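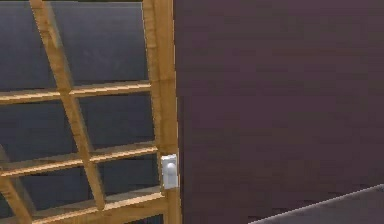

Monday, open day, Graven sim room. Build 3362.

Doors at 9:30, first group in late. Visitors came over from Skindunthorpe by coach and were split between us and the hardware hall. Kamol had the hall. Sim room was Yesenia on the talk, me on the keyboard, Ikhsan watching the server from the back.

Setup as left on Friday evening except for the following:

- Physics step kept at default. Render cap set to 60 so the projector would stop tearing.
- House scene loaded from the Dronlow set, apartment variant, doors unlocked. Purple wall material retained. Waltraud asked for something more neutral for the projector and we ran out of time.
- Logging to local disk only. Network share disabled for the day after the trouble at the rehearsal.
- Planner timeout 4 s. Was 7. At 7 the room goes quiet and people think it has crashed.

Demo script was the short one: start in the bathroom, leave by the door, cross the apartment, stop facing the plant. Then the same route with the localization prior switched off, then questions. Visitors got the robot's own view on the big screen and the overhead map on the side monitor.

First run clean. Second run (prior off) drifted in heading on leaving the bathroom and recovered when it got a usable view of the next room. That was what we wanted to show, so no complaint. Third run stalled. Planner returned no path, though the map showed the doorway open. Restarted the node and it went through. Ikhsan pulled the log: inflation radius had been read from the hall config instead of ours. Two files with the same name in two folders. Mine to fix.

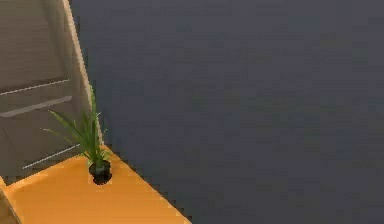
Entry: Wahyudi Liem. Additions by I. Hutapea marked IH.

Afternoon block. Config path now absolute in the launch file. No more stalls.

Changed the order after lunch. Yesenia wanted the prior-off run first, on the argument that people understand a correction better once they have watched the error. It worked better in her view. In mine the morning order is easier to recover from if something breaks, as the clean run is already in the bag. To be settled before the next one.

Feature matching on the large flat walls is poor, as expected. With the view mostly plain wall the tracker has little to hold on to and falls back on odometry. The apartment is hard on it in this respect and I would keep it for that purpose. For a public demo I would add texture, or route the robot so that it spends less time facing bare surfaces.

IH: match count drops hardest on the turn out of the bathroom. Compare with the morning log at the same pose before changing the materials. I would like one clean baseline with the walls as they are.

Questions from visitors, the ones worth keeping:

Does the simulated robot know what a toilet is? No. For this demo it has geometry and a goal pose. The object labels are in the scene file but the planner does not read them.

Why use a house at all when the customer is a warehouse? Yesenia took this one. Short version: narrow passages, mixed clutter and doors in one small map. The man asking was from Mayrhofer and did not look persuaded. He left a card and wants the localization numbers on a plain corridor. Waltraud has the card.

Can it fall over? Not in this build, the base is constrained to the floor plane. Somebody then asked why call it physics. Fair point. We should say "planar base" on the slide.
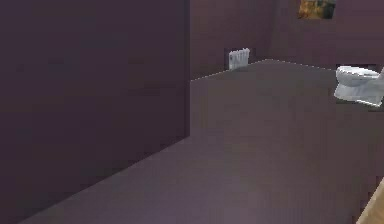 One more from the same group, about the time it takes to move from sim to the real base. I gave no figure. Kamol has the transfer results and I would rather people got them from him with the conditions attached.

Faults to log:

1. Duplicate config name (see above). Rename ours, and add a check at launch that prints the path in use.
2. Side monitor map lags the main view after a restart. Cleared by toggling the layer. Cause unknown.
3. Coarse, blocky picture on the big screen. IH thinks the stream encoder is dropping quality to hold frame rate. Try a local display with no stream and see if it goes away.
4. Keyboard override still live during autonomous runs. A child leaned on the desk and the robot reversed. Lock it out in demo mode.

Shut down at 16:40. Logs copied to the bench drive, folder named by build number. Projector returned to Kamol, its cable is still in our drawer.

To do: baseline run for IH, corridor map for the Mayrhofer request, ask Waltraud whether the autumn date stands.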